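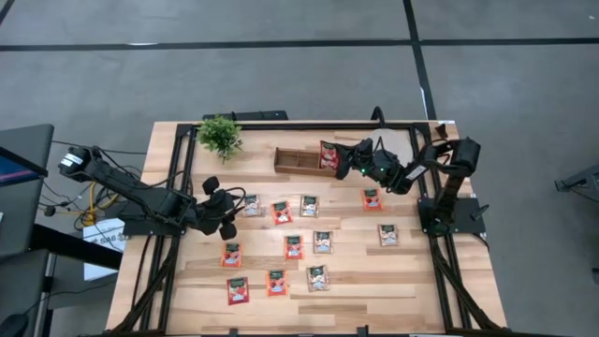

The hardest part was agreeing on where a packet is allowed to land, wrote one participant from the previous intake, and after that the code took two evenings.

The remark is a fair summary of the work. Grarura, the student manipulation project run by the Văduva robotics club, is taking applications for its next session. The project is a sorting task for a two-arm table cell. Small food packets lie scattered on a wooden tabletop and have to be moved into a divided tray, one packet per grasp, with no person touching the table during a run.

Places: teams of 2. Individual applicants are paired by the club.

Scope of work

Each team records demonstrations by teleoperation, trains a policy on them, and submits it for scored runs. The shared data set from earlier sessions holds 861 demonstrations and may be used without limit. A team may add up to 100 of its own. Packets come in a red design and a pale design. Compartment assignment by design is announced on the first day of the session and stays fixed.

Scoring is by packets placed in the correct compartment. A packet dropped on the table may be picked up again within the same run. A packet dropped on the floor is out of play. Contact between the two arms ends the run, and the score up to that point stands.

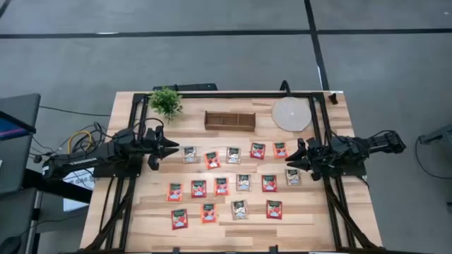
Do both arms have to be used in a scored run? Either arm may stay parked, but most of the tabletop is quicker to cover with two, and run time is the tiebreaker.

Requirements

Applicants must be enrolled at a secondary school or college. Working knowledge of Python is required. Experience with ROS or with imitation learning is useful and will be used to balance the pairs. Applicants under 18 need a signed consent form before their first hour at the cell.

All participants complete the cell safety module, which covers the emergency stop, the taped floor lines and cable handling. The module is repeated if a participant misses more than one lab block.

Equipment and support

Cell time is booked in blocks through Trustport. Training jobs run on the club cluster, with a quota of 3000 GPU minutes per team. Unused quota does not transfer. Grovitz supplies replacement gripper fingers; teams may print their own, provided the mounting pattern is unchanged.

How to apply

Send one page stating your programming background, available hours and preferred partner, if any. Link one piece of code you wrote yourself. Applications close December 24, 2020. Late applications are held for the September intake.

Participation is unpaid and free of charge.

Related items
Cell booking rules, revised
Gripper finger mounting pattern
Results of the previous Grarura session
Call for judges: line follower class

Contact: Grarura project desk, Văduva robotics club | Copyright Văduva robotics club | Back to top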